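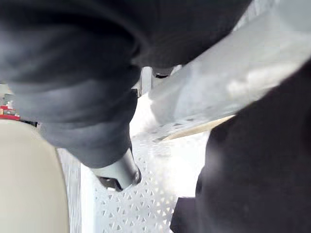 The Clurnstead cover in White, lower edge, with a sliver of the wood strip under it.

Mullix Clurnstead Daybed Cover, White, 84 inch

I bought this cover in June to go over a daybed with a low wooden base. The mattress on it is fine but the ticking had gone yellow, and a new mattress in that size costs more than I wanted to spend. The Clurnstead is the middle one of the three covers Mullix sells. It was $84 when I bought it, and yes, that is the same number as the length in inches, which made the order page confusing.

I have used it for a full summer and part of the fall. It has been on the daybed nearly all of that time except when it was in the wash.

What comes in the bag

One flat piece of cloth with a hem on all four sides, four ties, and a care card. There is no elastic. If you are used to a fitted cover you will need to get used to this one, which lies over the top and hangs down a little in front. The ties go under the mattress at the corners. Mine came folded in a cloth bag made from the same material, and I keep the spare ties in it.

The fabric is cotton, a fairly heavy weave. Mullix gives the weight as 200 grams per square meter. It feels like a good tablecloth. It is heavier than a bed sheet and much lighter than canvas.

Fit

The length was right. The width was a bit more than I needed, so the first time I put it on I had the extra hanging at the front and it covered the wood completely. I did not like how that looked. I pulled the cloth back toward the wall, tied it again, and now the front edge ends close to the top of the wood, so you get a thin line of tan under the white. That took two tries and it has to be redone after each wash.

If your daybed has a thick mattress, go up a size. The size chart on the Mullix site lists mattress length and width but not depth, and depth is what decides how far the front edge drops. Mine is a thin mattress. I would guess that anything over eight inches would use up all the spare width and leave you short at the back.

The ties are the weak part. They are narrow, and the knots work loose if someone sits down hard at one end. I replaced the two at the back with wider cotton tape from a sewing store, which cost a couple of dollars. The front ones I left alone. A strap with a buckle would be better and I don't know why they didn't use one at this price.

Color

White in strong light and a pale gray in the folds. The product page calls it "White" and that is accurate. It is not cream. Next to our window it is very bright in the middle of the day, bright enough that I keep a blanket over the end where I read. There is a second color called Nadar, a flat oatmeal shade, and if I were buying again for a sunny room I would look at that one first.

Dirt and marks

It's a white cover and it shows things. The bottom edge is the worst place, and it gets small dark specks that you can see from standing height. I don't know what all of them are. Brushing takes most of them off. The rest wait for the wash. The top stays cleaner than I expected, even with people sitting on it every day.

A coffee spill came out with cold water and dish soap when I got to it right away. A smear of bike grease did not come out. It is lighter than it was, and I have turned the cover around so that part is at the back. Dark jeans left a faint blue patch in one spot after a long evening, and that went away in the next wash.

Washing

The card says warm wash, line dry or low heat. I have washed it seven times, warm, with the rest of the whites. It shrank on the first wash by roughly 17 millimeters along the length, and I have not measured any change after that. The hem still lies flat. One corner puckered slightly where the tie is sewn in.

It takes a long time on low heat in the dryer, two full cycles for me. On a line outside it is ready in an afternoon. It comes off the line stiff and softens up after a day of use.

Creases are the other thing to know about. The cloth holds a fold line. There was one down the length from the packaging that stayed through two washes, and if you store it folded you get a new one. Ironing takes it out, but a piece of cloth this long is a chore to iron and I only did it once. Now I pull it tight while it is still a bit damp and leave it.

Compared with the other covers

Before this I had a cheap polyester one from a discount store. It was stretchy and it stayed in place better, I will give it that. It also got warm to sit on and picked up every hair in the house. The Clurnstead is cooler in summer.

I looked at the Clustside as well, which is the more expensive Mullix cover. It is quilted and has a skirt that goes down to the floor. The skirt would have hidden the wood, and I wanted to keep the storage space underneath easy to reach, so I passed on it. If you have boxes under there that you would like out of sight, it may suit you better.

The Clurnstead had 662 ratings on the site when I ordered. Most of the complaints were about the ties, and I agree with those.

Good points

Heavy cotton that has kept its shape
Comfortable in hot weather
Washes well, one small shrink and then stable
Plain look, no piping or buttons

Bad points

Ties are too narrow and come loose
Shows specks along the bottom edge
Holds creases
Slow to dry in a machine
Size chart leaves out mattress depth

Rating: 4 out of 5. I took the point off for the ties. I would buy the same size again, in Nadar, and pick up a roll of cotton tape at the same time.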